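Re: Pad wear and what to do with the June episodes
From: Daryna Vasylenko
Wednesday, October 19, 2022

Emiliano Bautista wrote:

> We are at 50 episodes per task on the hand-held grippers and the
> covering on the pads is starting to go. Two questions. Do you swap
> pads in the middle of a task or finish the task first? And do you
> throw out episodes recorded on worn pads? Fiifi says keep them,
> I lean toward dropping them.

Emiliano,

We finish the task first, then swap. We tried swapping in the middle during the Morais sessions and ended up with two halves that didn't match. The new covering grips harder, so people squeeze less, and the width readings shift with it. The policy trained on the mix kept closing too far on thin objects. It took Graça a week to trace that back to the pads.

On the second question I'm with Fiifi. Keep them, but write the pad state into the episode notes. We use a scale from 0 to 5, where 0 is fresh covering and 5 means the block is showing through on the gripping face. A 2 or a 3 is fine for most tasks. We only drop an episode if a loose strip hangs into the gap and touches the object before the pad does. 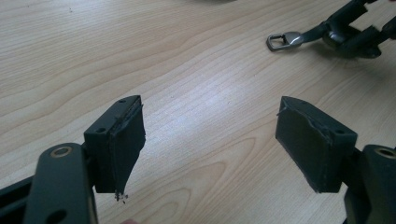 Covering torn along the upper edge of the right pad, with frayed fibers at the bottom of the left one.

I would log that pair as a 3. The strip on the right is lifting and should be trimmed before the next session — don't pull it, it takes good covering along with it. The fibers on the left can be snipped the same way.

Other things that have helped us:

Take a picture like this one at the start of every session, fingers open over a bare table. The Didix uploader accepts a still next to the episode folder, so it stays with the data.

Change both pads together, even if one still looks good. Uneven pads turn the object as the fingers close, and the model learns to expect the turn.

After a swap, redo the width calibration and record 7 throwaway episodes before you count any. Eduardo skips the throwaways and his numbers look all right, so maybe that is only us.

If you still have the Kotonar foam, send me the thickness. Ours came from a different batch and I'd like to know if the two can share one calibration.

Daryna

Recent messages on this list
Re: Edetti export drops the last second of an episode
Width calibration sheet, new version
Who has spare finger arms?
Re: How many operators per task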